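The yellow table and the black shells: an afternoon with Muthoni Makokha

I'd been told to look for the yellow table, and you really can't miss it. It's long, it's glossy, it's the colour of a child's raincoat, and Muthoni Makokha has spent the best part of four years standing beside it. She looks after the bench at Rillard where the black shells get checked over before they're boxed up.

"People think I'm joking when I say what I do all day," she tells me. "I pick up a shell, I turn it over, I put it down. My mum still tells the neighbours I make shoes!"

You can see her mum's point. The first one I looked at I took for a boot cover, all smooth and black with faint ridges down its length. 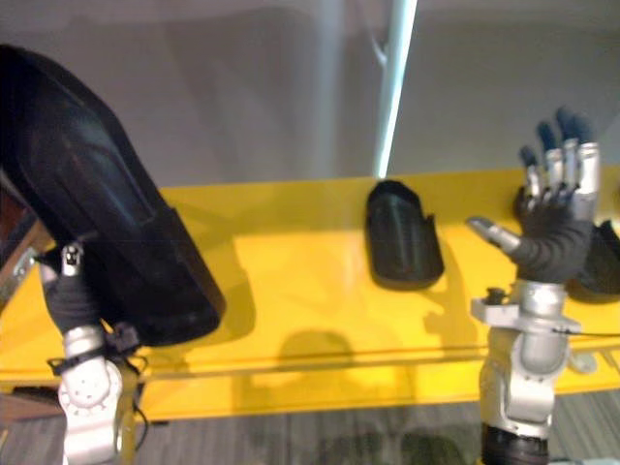 One shell up for a look, another waiting on the table.

I asked why yellow, expecting something technical. Muthoni laughed. "The old bench was dark grey. Black shells on a dark grey bench, in November, with the lights we had then – I was going home with a headache every night." It was her colleague Zainab Isah who asked for the change, and she picked the shade off a paint card herself.

The shells go down in a row, with a bit of space between them so you can get your fingers in. Muthoni is fussy about this (her word). She likes to see the inside first, then tip each one on its side and let the light slide over the outer face. "A scratch can hide from you when it's flat. Tip it up and it's shouting at you."

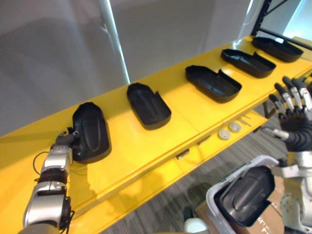
Soft things and hard things

The shells aren't the only black things that end up on the table. There are softer bits too, folded over like a pouch, and she treats those quite differently. "You can't go by shine with a soft one," she says. "You go by the edges, and whether it sits the way it should." They get a stretch of table to themselves, well away from the rims.

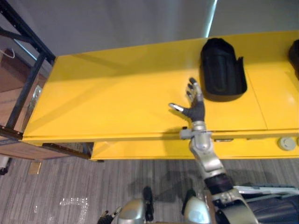
Packing up

A full run is 214 pieces, and I wondered if it ever got dull. She thought about that for a while. "The middle's dull. I like the first 40 and I like the last one." The boxes stay down on the floor beside the yellow shelf, next to a clear plastic tray, and she'd fight anyone who tried to move them. Zainab did once, and they didn't speak until lunch.
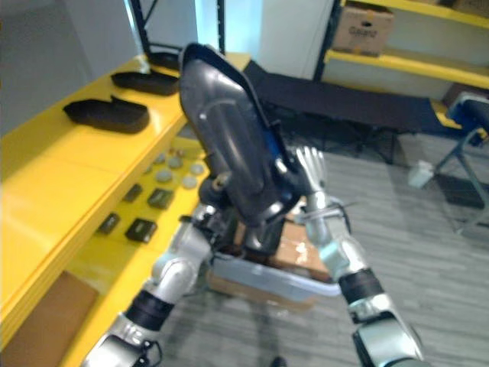
A dark grey shell with a flash of blue inside, held up beside the yellow shelf.

Before I left I asked what she'd change, given the money. A deeper lower shelf, she said straight away, for all the small bits that gather there. And a second kettle.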